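Comparing Two Hand-Held Grippers for Demonstration Recording
Final report, Shufen Yu
9 May 2025

Background

The project began in January with a plan to build a gripper. By the end of that month it had become a plan to compare two grippers other people had built, a decision my supervisor called mature. The candidates were the Jollia, which has curved, pointed fingers, and the Botari, which has flat parallel ones. Both are held in the hand and tracked by a camera through printed markers on the base.

Method

Each pair was used for 200 recordings of the same small jobs, 400 in total. A recording counted as usable if the tracking held from start to finish and the object ended up where it was meant to. The tracking software, Clesteck, had its own opinions on the first point and kept them in a log file of around 3,000 lines.

Results

The Botari was better with anything boxy. It held the test blocks square and rarely let them turn. With thin objects it was hopeless, and I have 88 failed recordings to show for it, most of them involving stems.

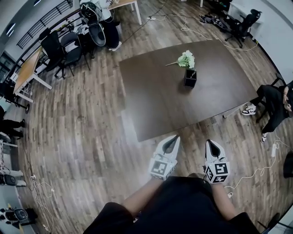
The Jollia fingers need a different habit of the wrist. You come in low and close on the tips, and for the first few dozen tries you mostly push things across the table. An artificial flower with a long thin stem, lying next to its little black cup, became the task I cared about most – a stem gives the tips very little to close on, and the cup is small enough to punish a bad angle. Tracking was steadiest when both marker cubes faced the camera, so I learned to keep my elbows in.

Remaining problems

Long sessions are tiring in the forearm with either model. I also never tested the Song controller, which arrived with the wrong connector and is still in its box on my desk.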